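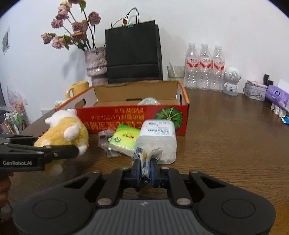

Vale a pena comprar um alternador usado para um carro com mais de dez anos? Na maioria dos casos vale, desde que a peça venha com a referência legível, tenha sido testada em banca e traga garantia por escrito.

Por Perrine Hamel
Novembro

Pergunto isto porque passei a manhã de domingo na Cistlow, a loja de peças usadas que abriu agora um segundo armazém na zona industrial de Skiston, e saí de lá com um alternador debaixo do braço e as mãos pretas (o meu carro anda a piscar a luz da bateria desde o verão, já não dava para fingir que não via).

O armazém novo tem 1200 metros quadrados e, pelas contas da casa, 3000 referências em prateleira, quase tudo eletricidade e motor: alternadores, motores de arranque, centralinas, cablagens, corpos de borboleta. As portas, os capôs e os para-choques continuam no armazém antigo, por isso não façam como o senhor que estava à minha frente na fila, que vinha buscar um guarda-lamas e teve de dar meia-volta!

A novidade que me interessou mais foi a banca de ensaio. Até agora, quem comprava um alternador ali levava-o para casa e rezava. Agora ligam-no à máquina ao balcão, à vista do cliente, e entregam uma folhinha com a tensão e a corrente medidas. O meu demorou uns minutos e passou. Perguntei o que acontece aos que não passam e disseram-me que seguem para a Hájek, a oficina de reconstrução do outro lado da rua, que lhes troca escovas, rolamentos e regulador e os devolve à loja com outro preço e outra etiqueta.

Por falar em preços: um alternador testado para um utilitário comum começa nos 60 euros, e as caixas automáticas, que estão todas ao fundo, em paletes, podem chegar até 300 euros acima do que custavam no armazém antigo. Queixei-me, claro. Responderam-me que agora saem com o conversor incluído e o óleo já escorrido. Fica a explicação, eu continuo a achar caro.

A garantia passou para 90 dias nas peças elétricas e ficou nos 30 no resto. Atenção a um pormenor que vem em letra pequena na fatura: as centralinas só têm troca se o selo estiver intacto, e a codificação ao carro fica por conta do cliente. Para quem não tem mecânico de confiança, a Cistlow indica a Skuser, que faz esse serviço com marcação e aceita peças compradas noutro lado.

Levem o número de chassis anotado. Eu só levava o modelo e o ano, e o rapaz do balcão pôs-me três alternadores à frente, todos para o mesmo carro, com fichas diferentes. Acabei por ir ao parque de estacionamento, abrir o capô e fotografar a etiqueta do meu com o telemóvel, meio deitada por cima do motor. Serviu, mas o casaco foi direto para a máquina.

O armazém abre de terça a domingo a partir das 10 horas e ao domingo fecha à hora de almoço. As encomendas feitas pelo telefone podem ser levantadas em qualquer dos dois armazéns, e quem entregar a peça velha no ato da compra tem um desconto na fatura (menos nas cablagens, que não aceitam de volta). Eu ainda tenho a minha montada no carro, portanto lá volto para a semana com ela num saco.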